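Does adding wrist views help a policy trained on hand-held gripper demos, or am I fooling myself?

Posted by Kwesi Arthur, April 24, 2019

Hi all, long-time reader, first real post. I'm trying to repeat the result from our Plitari write-up in March, where we said a policy trained on hand-held gripper demos does better on "put the long thing in the cup" when it gets the gripper views along with the head view. My job is to rerun it with one object pair, a hairbrush and a mesh pen cup, and see if the gap holds up.

I have 395 demos so far. The person wears the head camera and holds a gripper in each hand, and only one hand does the placing. The part I care about is the last little stretch, when the brush is over the cup and the handle has to go in.
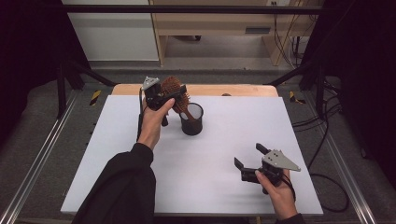 What I've tried so far

1. Head view only. The trained policy gets the brush over to the cup just fine and then drops the handle outside the rim a lot. 14 good placements out of 50 tries.

2. Head view plus both gripper views, same demos, same training length. More than half of the tries went in, which sounds great, but I only have one training run of each! A labmate looked at my numbers and said one run means nothing.

3. Same as number 2 but with the idle hand's view blacked out. I haven't scored this one yet.

So my two questions are: how many training runs do I need before I can say the gap is real, and is it fair to keep the idle hand's view in there at all? I keep going back and forth on that second one.

Tetteh Mensah

I worked on something close to this (different objects, same kind of rig), so take this for what it's worth. Your labmate is right about the single run, but I wouldn't panic. Train three or four of each with different seeds, score every one of them on the same set of start positions, and report all the scores, ugly ones included. When we did this our head-only runs were all over the place, and the spread between seeds was bigger than a couple of the "improvements" we had been so happy about. That was a fun meeting!

Please fix your start positions too. Put tape marks down or print a sheet, whatever, but don't place the cup by feel. I did that for a whole month and I was going easy on the policy I liked without meaning to.

On the idle hand, I'd keep it in the main comparison and report your number 3 next to it. The idle view isn't junk, you know. If a gripper is pointed at the cup from low down, you get the rim and the base and the open table next to it, and that tells the policy plenty about where the cup is even when that hand never touches a thing.

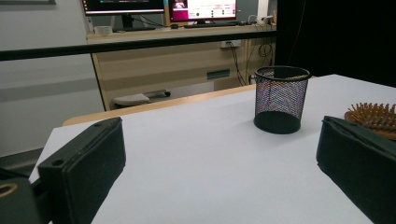

The thing I'd worry about more is whether your demo people hold the idle hand the same way every time. If they always park it pointing at the cup, the policy can learn to lean on that, and then at test time you park the robot's arm somewhere a bit different and the whole thing falls apart. Ask them to vary it. You may have to throw out some of the 395, sorry.

dogbe_lab

just get more data. we went to 755 demos on our cup task and stopped arguing about cameras

Stumwood

I half agree with the post before mine, but more data won't tell you WHY the gripper views help, and it sounds like that's what you were asked to find out. What I'd look at is the grasp. In the view from the holding hand, the brush fills up most of the picture once it's between the fingers, so the policy can read how it's tilted and how far along it's being gripped. From the head you're guessing at that, especially when the hand is in the way.
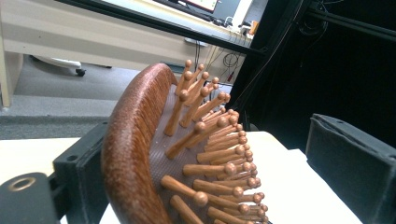

Sort your failures by grasp before you do anything else. Split the head-only misses into "brush was held straight" and "brush was held crooked" and see which pile is bigger. If it's mostly crooked grasps, you've got a decent story for why the extra views matter, and it costs you an afternoon of watching video instead of a week of training. If the misses are even across both piles, then I'd suspect depth, meaning the policy can't tell how high the handle is above the rim.

We did this sort on the Gikau project with a wooden spoon and it came out mostly crooked grasps. Spoons are a lot thinner though, so I wouldn't bet on yours matching. Post your number 3 scores when you have them, I'm curious!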